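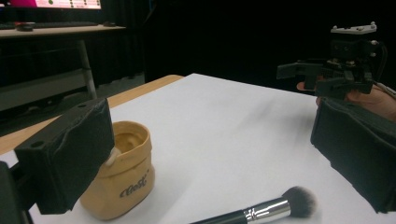 Filtering two-gripper demonstrations before training

This page covers how we go from raw hand-held gripper recordings to a training set for the Horkia policy. It assumes you have already collected demonstrations with two grippers and that both wrist cameras are writing video. The tools are in the Umholm repository, under the filter directory.

The method comes from a result we did not expect to matter much. We had 2186 demonstrations of small tabletop tasks with soft containers, cosmetic brushes and similar light items. Training on all of them gave a policy that often closed on the rim of a container at a bad angle. Training on a filtered set of 1682 gave fewer bad grasps, with no other change to the network or the schedule.

Step 1. Sync the two streams

Run the sync script on each session folder. It lines up the two wrist videos using the motion of each gripper, then writes an offset file. Open the offset plot before going on. A clean session has one sharp peak. If you see two peaks of similar height, set the offset by hand from a frame where both grippers start to move.

Step 2. Cut into episodes

An episode starts when either gripper leaves its rest pose and ends when both have been still for 8 frames. Soft containers cause trouble with this rule. People slow down near a rim that can fold, and the script may read that as the end. Raise the still-frame count for those sessions and check the cuts again.

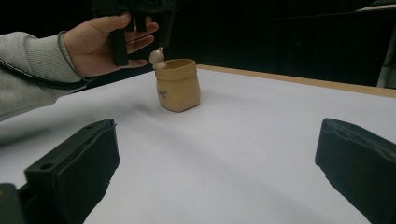

Paper-covered tabletops also need a look at this stage. A plain white surface gives the tracker very little to hold on to, so most of the usable features come from the objects, the table edge and whatever is behind it. If the tracker reports low confidence for more than a short stretch, drop the episode. Do not try to fill the gap by interpolation -- we did this in February and the policy learned the straight-line motion.

Step 3. Score the approach

For every grasp, the scorer looks at the last part of the path before the fingers close. It compares the direction of travel with the direction the fingers face. Large disagreement means the person came in sideways and corrected late. Keep the default threshold for hard objects and loosen it one notch for anything that deforms.

Step 4. Check visibility

The other gripper often crosses the wrist view, along with the hand holding it. That is fine as long as the target can be seen when the fingers start to close. The visibility check only tests that moment. Running it over the whole episode cut our set to 1267, and the result was worse than with no filter at all.

Step 5. Export

Export with the Hanrahan format flag. Both gripper widths must be in the same units. Older Grorberg recordings stored one of them as a fraction, and the exporter will not warn you.

Train one seed on the full set and one on the filtered set before you delete anything. Keep the rejected episodes on disk, with the reason code in the index file.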